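Workshop Tips: Comparing Two Hand-Held Grippers at Home

Filed under: Tools, Small Robotics
Notes by Guðlaug Kirkegaard

A hand-held gripper can be tested without an arm, a bench or a power supply. Run the same objects through both tools on the same day and write the results down before changing anything. The notes below come from the Drerkness comparison in March, 521 grasps in total.

Choosing test objects

Use things with different stiffness. A jar, a cardboard box, a plush toy and a sealed snack packet cover most of what a kitchen or bedroom will present. Flat packets are the hardest of the group. The wrapper folds at the point of contact, and the contents move to one end as soon as the packet is lifted. Mark one corner with a pen so that every grasp starts from the same orientation.

Do not replace a packet halfway through a series. A new one holds more air and behaves differently.

Choosing a surface

A hard table lets the fingertips slide under an edge. A mattress sinks and lets them press in from above. Run each object on both and keep the scores in separate columns. Pull the sheet flat between grasps. 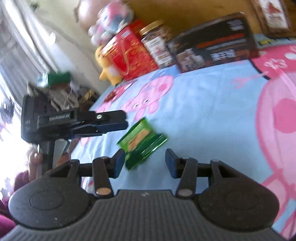

Approach thin objects with the fingers open a little wider than the object and close slowly. Fast closing pushes the packet out of the gap before both pads are in contact. If it rotates during the lift, the pads are meeting it at different heights. Reset and tilt the wrist.

Pads

Wipe rubbery pads with a damp cloth every 46 grasps and let them air dry. Skin oil and crumbs lower the grip on glossy wrappers first, then on glass. Do not use furniture spray. Dirby pads left a faint mark on white cardboard, which came off with a pencil eraser.

Pivots and screws

Check for side play by holding the body still and moving one fingertip. More than 2 mm at the tip is too much for thin objects. Tighten in quarter turns and test again. The Bullari pivot needed this twice; the Hung did not.

Recording

Score a grasp as held, slipped or missed. Held means lifted clear of the surface and kept there for around 2 seconds. Note the hand used. Left-hand results were lower with both tools and should be compared only with each other.

Store with the fingers open.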